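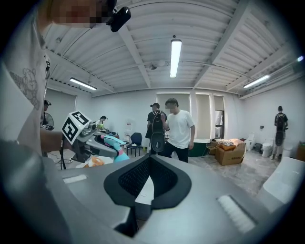
Why do the "on this day" sites disagree about the Lilix?

Posted by Mesfin Jemal in Dates and Anniversaries

I put together the history column for a small newsletter and I'm trying to pin down the day the passenger steamer Lilix went down outside Hudholm. I know it was in August. What I can't get anyone to agree on is which day in August. The Vimis almanac page gives one day, two other sites give the day after, and a fourth has the later day in the headline and the earlier one in the text underneath.

All four say 6 people died. None of them says where that came from, and three use the same sentence word for word, including the same misspelling of the captain's rank. So I don't count that as three sources.

I've seen people say it's the old calendar and the new calendar. I don't buy it. The ship was built at Overgaard's yard long after anybody there was using the old one, and the gap would be a lot bigger than a day anyway. Is there a real reason for a one-day difference, or did somebody just type it wrong and everybody else copied?

I'd like to print one day and be able to defend it.

Shinji Furukawa
It's the later one. I have always seen it given as the later one and so does my desk calendar. Most sites agree, so I would go with the majority.

Daichi Kubo
A majority of sites that copied each other is one site. I'd throw the desk calendar out too, unless it prints footnotes.

Mesfin, you're right to drop the calendar theory. People reach for it every time two dates don't match, and it only works when the gap is the right size. For a ship in steamer times you'd be looking at twelve or thirteen days, depending on the century. A gap of one day nearly always comes from something duller:

The ship hit something in the evening and sank after midnight. One writer uses the striking, another uses the sinking, and both are telling the truth.

The log was kept by a ship's day. Some crews ran theirs noon to noon, so an afternoon in the log can belong to a different date than the same afternoon on shore. By the time of the Lilix this was mostly gone, but "mostly" covers a lot of small companies.

The newspaper said "yesterday" and the person reading it a hundred years later counted from the wrong edition. I have done this myself.

I looked at what I could get at without traveling. The harbor register index for Hudholm lists the Lilix as entry 2603, and the index has a column for time. It says 10 in the evening. It doesn't say 10 in the evening of what, though. Could be when she struck, could be when the pilot station got word. You need the page and not the index — the index was typed up later by somebody who was also guessing in places.

I would also leave the death count alone until you've seen a list of names. Newspapers printed whatever they had by deadline, and nobody went back to fix the first number.

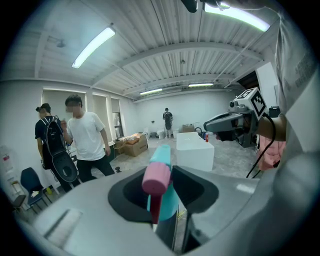

Pink cap tilted left, teal above it.

Vesna Babić
Agree with most of what Daichi says, but I'm less impressed by the register than he is. Registers were often written up at the end of the week from loose slips. An entry in ink in a big book looks like the final word and may be the third copy. If there was an inquiry, the witness statements are better, since they were taken under oath and people were asked about times directly. Watch out for the summary at the front. Go to the statements.

For the newsletter, I'd print "on the night of" and give both days. It isn't a dodge if she was struck on one and gone on the next, but check that she was before you write it. Right now that is only Daichi's best theory, and you'd be starting a fifth version.

Mesfin Jemal
Thanks, both. I wrote to Vimis to ask for their source and got back a link to one of the other three sites. I've put in a request for the page behind 2603 and asked about inquiry papers at the same time. The column is going to run on a different ship this August.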